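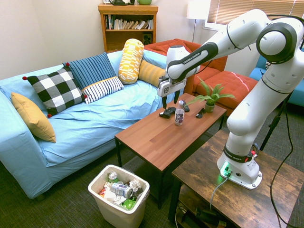
Lounge furnishing meeting, minutes
Last updated: August
Print this page | E-mail this page

Present: Griet De Smet (chair), Chun-hung Chiu (minutes), two from Hollness.

1. Sofa. Restero says the light blue slipcover will smooth out with use. The chair doubted this - it is wrinkled across the seat and the arm. Six cushions were felt to be too many for people who also want to sit down. Chiu likes the check one with the red pom-poms. No decision.

2. Coffee table. Fuchs wants 73 dollars to refinish the top. Nobody could say what is wrong with it. Quote refused.

3. Clutter. Game controller, water bottle and the rest to be off the table by 14:00 daily. The same rule was passed last spring, with no effect that the chair could recall. The plant stays.

4. Budget. 1,000 dollars, of which Festinov has yet to confirm any. Chiu to ask again, in writing this time.

Closed 4:55 p.m.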